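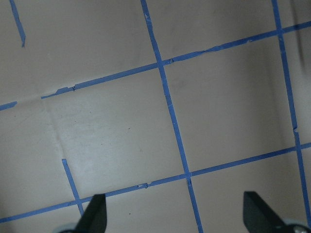
I only said I'd drive the minibus. I want that on record before I tell you any of the rest, as Catrin Bowen has been going round the club saying I begged for a place, and I did no such thing. I said I'd drive the minibus, hold the coats and eat whatever was going at the finish, and I was looking forward to all three.

The Kirkuvmont Relay is on the last Sunday in April. You run it in teams of four, up one side of the hill and down the other with a lot of wandering about in between, and the first three teams get to go to the finals at Zukholm in the autumn. Studness Harriers had never been to Zukholm. We'd been fourth once, before my time, and there's still a photo of it in the clubhouse, four blokes in tiny shorts looking sick about it.

We had a good team this year, though. Catrin on the first leg because she goes off like a firework, then Bakari Lukumay, then Haf Jarman, then Jordan Yeoman to bring it home. Noel Yap was in charge. Noel doesn't run any more on account of his hip, but he owns a whistle and a clipboard and he'd been up the hill four weekends in a row looking at gates.

Anyway, we were half an hour from the start, me driving, everybody singing except Jordan, and I thought, he's quiet. Then I looked in the mirror and he was the colour of putty. He'd had prawns on the Saturday night. PRAWNS. The night before a relay! I pulled in at a farm gate and he was out before I'd got the handbrake on, and when he came back he lay down across the back seat with his hood up and that was the end of Jordan Yeoman for the day.

Nobody said anything for a mile or so. Then Haf said, "You've got your trainers on, haven't you?"

I had, but only because they're comfy for the clutch.

"You did that 10k," said Bakari.

"In the autumn," I said. "With a walk in it."

Noel was writing on his clipboard. I could see his pen going in the mirror and I knew perfectly well what he was writing, it was my name, and he was crossing out Jordan's to make room for it.

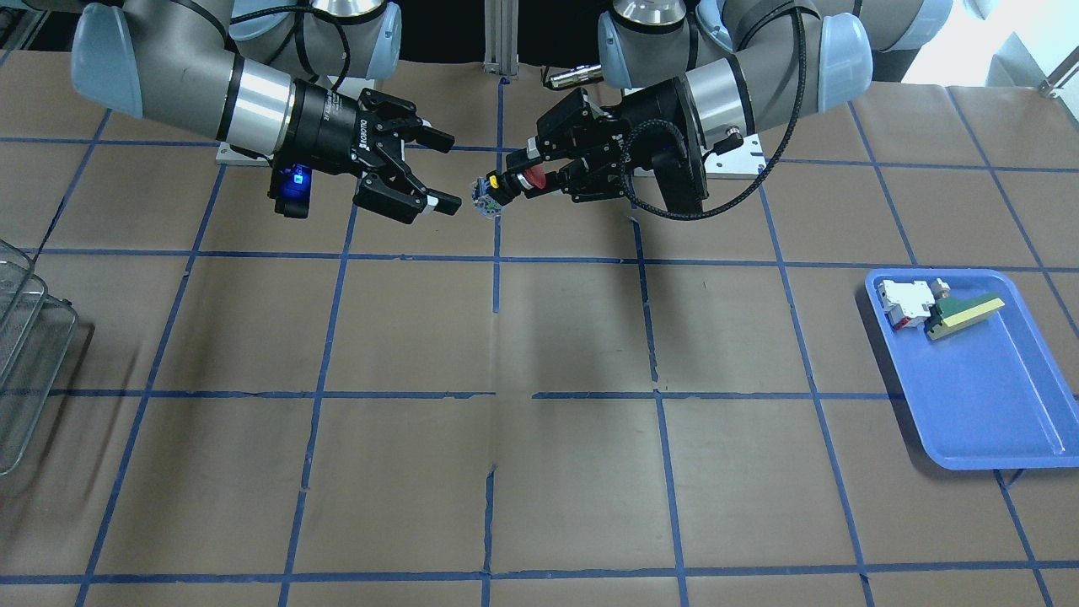
"How long is the last leg?" I said.

"Seven miles," said Noel, "with 1,570 feet of climbing, most of it before the wall."

So that was that. They dressed me in a lay-by. I had Jordan's vest, which came down to my knees near enough, and Haf's spare socks, and Catrin did my number with four safety pins and stuck me with three of them. I'd brought a cheese and pickle roll for the finish and I gave it to Noel to look after, and he put it in his coat pocket with great respect.

I didn't see the first leg because I was being driven round to the far side (Noel took the wheel, God help us), but everyone says Catrin came into the changeover second and shouting. Bakari held it. Bakari always holds it, he runs like a man going to post a letter. Then Haf had the long rough bit over the top, and that was when the mist came down, and I stood in the pen in my enormous vest, hopping from foot to foot, trying to remember whether I'd locked my front door.

The Henriques team came through first. They've won it more often than anybody, Henriques, and they all have the same jacket. Then a club I didn't know, then a long gap, and then Haf came out of the mist, third, with mud up to her armpits and one shoe undone, and she whacked me on the hand so hard it stung as far as the first stile.

"Go on then!" she said.

I'd like to tell you I flew. For the first mile I was all right, it's a farm track and there were people clapping, and you'd be amazed what you can do with people clapping. Then it tips up. It goes up through bracken and then up through rocks, and after that it's just up, and I was walking with my hands on my knees like everyone's nan. A lad in yellow went past me. He said "well done" as he did it, too, and I could've tripped him.

Fourth, then. I thought about the photo in the clubhouse. I thought about tiny shorts.

At the wall I had a little sit down. I know. It was only a second or two, but I've promised myself I'll be truthful about it. There was a marshal there, an old chap in a big cagoule with a flask, and he looked at my vest and said, "Studness? You want to go left of the thorn tree. They all go right and it's a bog."

Well, Noel had told me that in the van. Noel had told me that twice, and drawn it on my hand in biro, and I'd sweated it off and clean forgotten.

I went left of the thorn tree. It was lovely turf, all the way down, short and springy, and I just let my legs go and tried to keep my top half somewhere over them. I could hear swearing off to my right. I didn't look. I've never run so fast in my life and I never will again, I was making a noise like a kettle, and when I came over the last gate there was the field with the flags, and Catrin jumping up and down, and Jordan propped against the minibus with a blanket round him like a shipwreck.

"Where's yellow?" I said, once I could say anything.

"Who?" said Noel.

He came in 11 seconds behind me, black to the thighs. I went over and said well done.

Third. They read it out off the back of a trailer and Bakari cried, though he says it was the wind. We've got to find the money for the Zukholm ferry now, and Jordan's been told no shellfish from August onwards, in writing. He's having his leg back, and I've said I'll drive the minibus.

Noel had sat on my roll, by the way. I ate it anyway.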